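How to Clean and Repair Small Painted Figurines

Small painted animals turn up in every box of old toys, and most of them need less work than people think. A wash, a bit of filler and some careful paint will bring back nearly all of them. The method below suits solid or hollow plastic and resin figures up to the size of a hand. It is not meant for unglazed clay, papier mâché or anything with fabric glued to it.

What you will need

A washing-up bowl and a mild washing-up liquid
A soft toothbrush and a few cotton buds
Old towels
Two-part epoxy putty
Fine wet and dry paper
Acrylic paints and a small round brush
Matt or satin varnish, water based
Cocktail sticks

Before you start

Look the figure over under a good lamp. Check for hairline cracks at the legs and ears, old glue, and paint that lifts when you press it with a fingernail. If the paint is lifting, skip the soaking and clean with a damp cotton bud only.

Test the paint as well. Wet a cotton bud, rub it on the underside and see whether any colour comes off. Do this for each colour on the figure, as black and red often run when the others don't.

Anyone who collects will tell you not to repaint a figure that might be worth something. If there is a maker's mark on the belly or foot, find out what it is first. A clean figure with worn paint usually sells better than one that has been touched up.

Step 1: Washing

Fill the bowl with lukewarm water and add a small squirt of washing-up liquid. Hot water can soften thin plastic, so keep it cool enough to hold your hand in. Put in one figure at a time and brush it gently, working from the head down. Get into the folds behind the ears and between the legs, where the dirt sits.

Hollow figures often have a small hole in the base. Cover it with a bit of tape before washing. If water gets in anyway, shake it out and stand the figure hole downwards overnight.

Rinse under the tap and pat dry with a towel. Leave it in a warm room until the next day. Don't use a hairdryer or put it on a radiator.

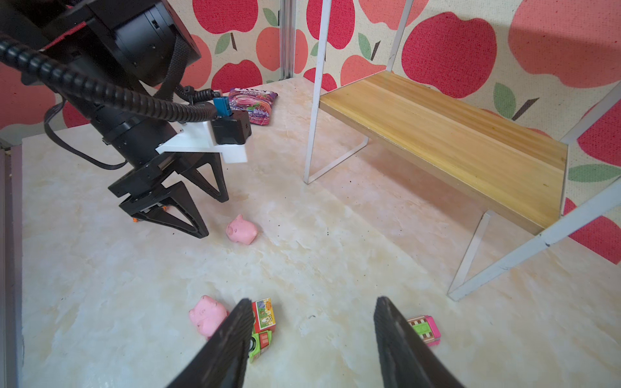
Pink pigs on a marble-patterned board.

Pale colours such as pink, cream and light grey show every mark, and they are the ones where an ordinary wash may not be enough. For greasy patches, mix bicarbonate of soda with a few drops of water to make a paste and dab it on with a cotton bud. Leave it for 5 minutes, then rinse. Don't scrub with it, or you will dull the surface. Ink is harder to shift. On plastic it sinks in, and most of what is sold to remove it will take the paint off too. I paint over it.

Step 2: Removing old glue

Yellowed glue around a leg or tail has to come off before you mend anything. Try picking at it with a cocktail stick first. If it won't move, lay a cotton bud dampened with white vinegar against it for a while and try again. Keep acetone and nail varnish remover well away from plastic — both will melt it.

Once the old glue is gone, wash that part again and let it dry.

Step 3: Mending breaks

For a clean break, dry fit the pieces first so you know how they go. Put a thin smear of epoxy glue on one side only, press together and hold. Wipe off anything that squeezes out straight away. Prop the figure in a tray of dry rice so the joint carries no weight while it sets.

For a missing ear tip or a chipped foot, use putty. Knead equal amounts of the two parts until the colour is even. Press a little more than you need on to the chip, then shape it with a damp cocktail stick. It is much easier to smooth it now than to sand it later. Leave it until fully hard, going by the time on the packet and adding a few hours if the room is cold.

Sand with the fine paper, used wet. Go lightly at the edge where putty meets the old surface, and stop when you can't feel a ridge with your fingertip.

Step 4: Matching the paint

Old colours are rarely as bright as they look. To match a faded pink, start with white and add red on the end of a cocktail stick, then a touch of yellow ochre. Paint a dab on white card and let it dry before you judge it, as acrylics dry darker. Hold the card next to the figure by a window.

Thin the paint with a little water and put on two light coats. Keep to the mended patch and feather the edge outwards with a nearly dry brush. Eyes and nostrils come last, done with the tip of a cocktail stick.

Step 5: Varnish

Match the finish as well as the colour. A matt patch on a shiny figure shows up more than a poor colour match. Brush on one thin coat, let it dry and look at it in daylight before deciding on another.

A note on safety

Mended and repainted figures should go on a shelf and not back in the toy box, especially if small children are about. Wear gloves when kneading putty, and open a window. Older toys may have lead in the paint, so never dry sand them.

Storing

Wrap each one in plain tissue and pack them loosely in a cardboard box. Avoid bubble wrap for long storage — it can leave rings on the paint. Keep the box out of the loft, where summer heat will make soft plastic sticky.

Page last updated 27 October 2026 by Anneliese Kuhlmann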